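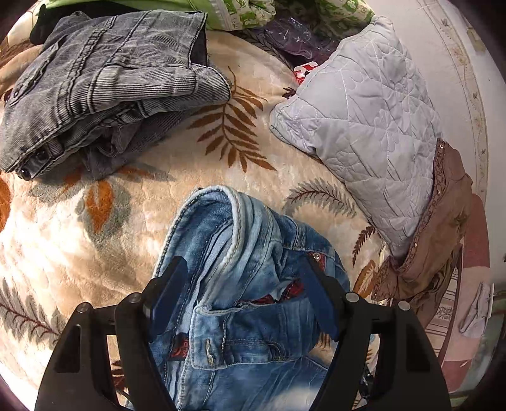 Fig. 1. Blue jeans, crumpled, on a plush blanket.

Section 3: First Use of Your Prudska Hot Rollers

Read Section 2 (What's in the Box) first. If you skipped it, as most people do, you need the heating base, the rollers, the clips, the sectioning comb and the small gray bag that everyone mistakes for packing material. The bag holds the heat glove. Please go and get it out of the trash.

This section covers setting up the base, the first heating cycle, and putting a basic set of curls in dry, shoulder-length hair. Shorter hair is covered in Section 4. Very long hair is also covered in Section 4, with more sighing.

3.1 Placing the base

1. Choose a flat, dry, hard surface near a mirror. A dresser or vanity is fine. The edge of the sink is neither flat nor dry, whatever you were able to get away with in college.

2. Unwind the cord all the way and check it for nicks. Do not use an extension cord.

3. Set the base down with the dial facing you and the lid hinge at the back. The lid opens upward and needs room to do it, so look for shelves.

4. Lift out the rollers and peel off the paper bands. There is one band on each roller. They smell terrible when heated.

5. Put the rollers back on their posts. The posts are sized, and a large roller will not sit properly on a small post. It will sit improperly, look perfectly all right, and heat on one side.

CAUTION: Keep the base away from water, aerosol cans, curtains and small children. Do not place it on a bed, towel, rug or blanket while it is plugged in.

3.2 The first heating cycle

The first cycle is run without any hair involved. It burns off a light coating left over from the factory, and you may notice a faint smell of warm crayon. A faint smell is normal. Visible smoke is not. Unplug the base and call the help line.

1. Close the lid and plug in the base. The red light comes on.

2. Turn the dial to the highest mark, which is 284°F. You will rarely need it again.

3. Wait for the light to turn green, then leave everything alone for 6 minutes.

4. Turn the dial to Off and unplug the base. Leave the lid closed until the rollers are cool.

5. Wipe each roller with a damp cloth and let it dry.

NOTE: The light clicks back to red now and then while the base tops up its heat. It is meant to. Our support desk has a whole drawer for letters on this subject.

3.3 Getting your hair ready

Hair must be fully dry. "Mostly dry" is a common answer when we ask, and it produces a common result, which is steam followed by no curl.

1. Brush out all tangles, starting at the ends and working up.

2. Apply a heat protectant and let it dry. Any brand will do. We would naturally prefer Uvasik Setting Mist, which we also make, and which you will find mentioned on the box, the lid and the inside of the other lid.

3. Do not use oil or a heavy cream before rolling. The rollers will slide down to your ears and stay there.

4. Set your clips where you can reach them with one hand. You are about to have only one hand.

5. Put on the heat glove. It fits either hand.

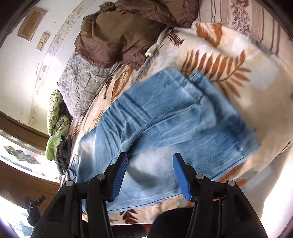
Fig. 2. Light blue jeans across a leaf-print blanket.

3.4 Rolling

The dial has 3 settings. Use Low for fine or color-treated hair, Medium for most other hair, and High for hair that has defeated every other appliance in the house. Start lower than you think you should. You can always do it again hotter, but you cannot un-singe anything.

1. Turn on the base and wait for the green light.

2. Part your hair into 3 sections: one down the middle from forehead to nape, and one on each side. Clip the sides out of the way.

3. Starting at the forehead, comb up a piece of hair no wider than the roller. If it is wider than the roller, it will escape at both ends and you will look electrified.

4. Take a large roller by its rims. The rims stay cooler than the barrel, but they are only rims. Use the glove.

5. Lay the ends of the hair flat against the barrel and smooth them down with the tail of the comb. Bent ends stay bent. Stylists call these fishhooks, and they are very hard to pass off as a choice.

6. Roll down toward the scalp, keeping the hair snug. Stop just short of the skin.

7. Secure with a clip. Slide it on from the side so the teeth catch both the roller and the hair at the root.

8. Repeat down the middle, then do the sides with the medium and small rollers. Roll away from the face unless you want it in your lipstick all evening.

CAUTION: If a roller feels too hot against your scalp, take it out at once. Do not wait to see whether you get used to it. Tucking a folded tissue under a roller at the hairline helps if your skin is sensitive.

NOTE: The first attempt is slow. Mwende Nyamweya, who tests each new model for us, puts in a full set while on the phone. She has been doing it for years and should not be used as a standard for anything.

3.5 Cooling and taking out

The curl sets as the hair cools, so this is the part you cannot rush. Many people rush it.

1. Turn off the base and unplug it.

2. Leave the rollers in until every one is completely cool. Touch the last one you put in, not the first.

3. Starting at the nape, open the clip, hold the roller in place, and let the hair unwind by itself. Do not pull. If the roller is caught, rewind half a turn and try again.

4. When all the rollers are out, leave your hair alone for a few minutes. It will look like a judge's wig. This passes.

5. Run your fingers through from underneath for loose waves, or brush lightly for something softer. For a formal updo, skip the brush and go to Section 5.

6. Finish with a light mist of hairspray, held at arm's length.

3.6 If something went wrong

Curls dropped within the hour: Hair was damp, sections were too thick, or the rollers came out warm. Try again with thinner sections before you turn up the heat.

Flat roots: The hair was combed down toward the face before rolling. Comb it straight up next time.

Dents near the scalp: The clip was pushed in from the front. See step 7 of 3.4.

One side much curlier than the other: You got tired. Start with the other side next time and at least it will alternate.

Green light never comes on: Check the outlet with something else, such as a lamp. If the lamp works, stop using the base and see the warranty card.

Storage: Let the base cool, wipe it out, and return the rollers to their matching posts. Coil the cord loosely beside the base. Do not wrap it around the lid. Put the glove back in the gray bag and the gray bag inside the lid, where you will find it next time.

Continue to Section 4: Short, Long and Layered Hair.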